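Flestine test cell back in use after probe and board work

1st September

The small block-handling cell at Lema's Flestine site is running again following a planned stop in August. The work covered the tool on the arm, the wooden work board and the table under it. Remdale, which services the cell, carried out the job in 3 shifts.

The stop was called after position errors at the far side of the board grew to more than 2 millimeters. Technicians traced most of the error to play in the tool mount. The mount was replaced, the tool refitted and the tool center point taught again from 16 arm poses. The old offset was deleted from the controller so that it could not be loaded by mistake.

The board was then taken off, cleaned on the underside and put back on the perforated table. Its height was measured at each corner before the work frame was stored. Rekano, which supplies the cell software, updated the approach routine. The arm now slows down at 89 millimeters above the board and makes the last part of the move straight down.

Checks are made with 3D-printed blocks left on the board, so that the probe has to come down between parts without contact. Operators have been told to repeat the check after any tool change and to log the result at the cell.

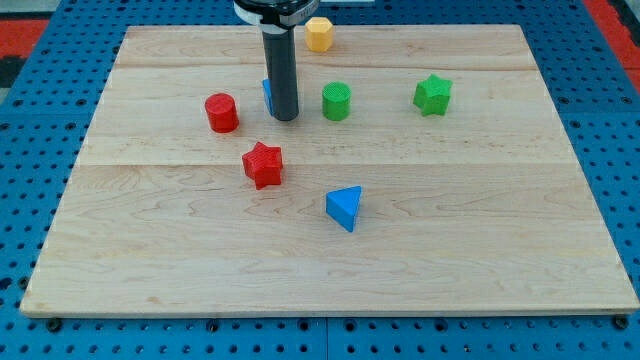 The probe over the work board at Flestine, with the red and green cylinders on either side.

The next service stop will include the arm cables and the table fasteners. Lema has not set a date for it.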